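The Robot Upstairs at Iltside

The stairs up to the Iltside workshop are steep, and everything Ramiro Cabello has built there had to be carried up them in pieces. The base came first, in February, then the torso shell, then the arms. He works on it in the evenings after 7, when the people using the table saw downstairs have gone home.

Cabello repairs elevators for a living. He joined Iltside, a shared shop with 12 benches and one good lathe, to fix a motorcycle. The motorcycle is still there under a sheet. The robot has taken over the bench beside it.

He calls the machine Zein. It has two arms on a wheeled base, and its job, when it is done, will be to carry things from one end of his mother's house to the other. She lives in a single-story place with a long hall and uses a walker, so both her hands are busy when she moves. A cup of coffee is a problem for her. So is the mail.

The parts have cost him $900 so far, not counting the gear motors, which he pulled from a pair of scrapped stair lifts. The first set of shoulder brackets bent under load. The second set was heavier and made the base tip forward when both arms reached out. He moved the battery to the back and cut new brackets on the shop's mill, and those have held.

The hallway gave him more trouble than the hardware. He measured his mother's house with a tape and built a rough copy of it on his computer, using a simulator and a set of ready-made rooms. The arms in the program are stock models with reach close to his own. A member who goes by Pustholm on the shop's message board helped him get the joints to load in the right order.

Since then he has made 197 simulated trips down the hall, and he keeps a notebook of how each one ended. Most of the early entries say "wall" or "door."
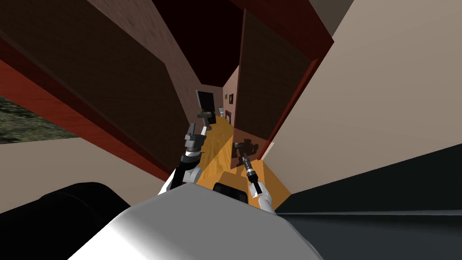
The doors were what made him change the plan. Zein was first meant to drive with its arms out in front, ready to grab. In a narrow hall that left little room to turn, so the arms now fold in before the base moves and open again at the other end. It adds a few seconds to each trip. Cabello says his mother is not in a hurry.

He still has to fit the second wrist and wire a stop button large enough for her to hit with an elbow. The wheels are on order from Sisside, a small supplier two towns over, and the shop has agreed to let him tape out a full-size hall on the floor once they arrive.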